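Archives > Lallent Neighbors List > 2023

Filed under: Home & Yard

Afshin Ahmadpour wrote:
> Does anyone still start leeks indoors this early?
> Mine flopped by March last year.

Hi Afshin,

Oh yes, every year! I sow 60 seeds in one deep tray and give them a haircut at 3 inches - sounds cruel, but they stop flopping. Cool room, too. Mine sulked over the radiator.

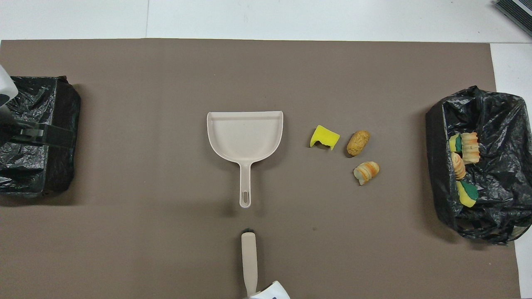
Brown mat on the white table, black bag on the left.

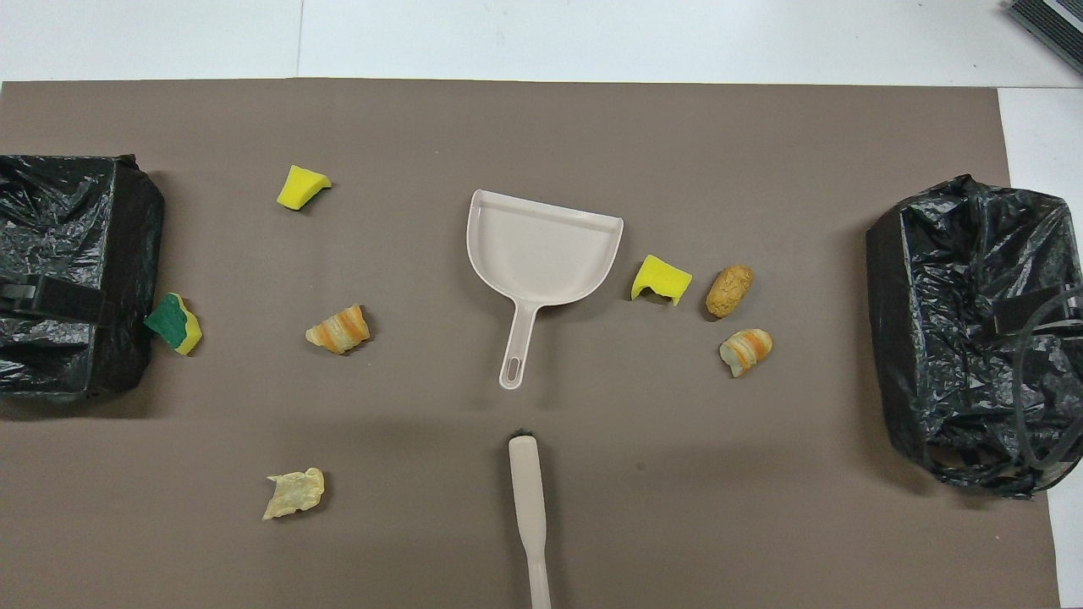 I get my seed from Talebi, the Skundow kind, up to 213 in a packet. Far too many for me, so I can drop some off if you like. Do you still have that cold frame?

Theda Reuter

Contact the list owner | Back to top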